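From: Mireille Hattar
To: flitevthorpe-floor
Date: Aug 14, 2022
Subject: Re: sorting bench hours

Samira Khasawneh wrote:

> Does the arm replace the second person on the sorting bench? My crew is asking, and two of them turned down shifts at Traddale to stay on.

No. The second position stays through March. What changes is the work. The arm takes the plain moves between mats, and the person handles rejects and resets. We are still on practice blocks, one on the green mat and one on the cyan.
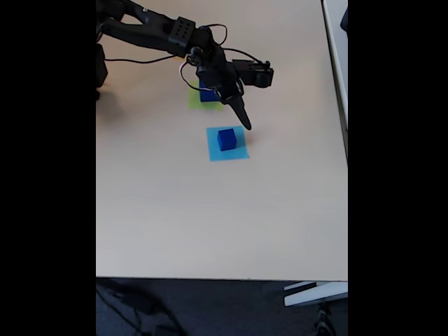
## Hours and training

- Training is 10 hours, paid at the normal rate.
- Bench shifts stay at 48 trays. Please don't raise that on your own.
- Anyone who wants to stay on hand sorting can move to the Pirzada line. Tell me by email.

I don't have an answer yet on the night rate.

Mireille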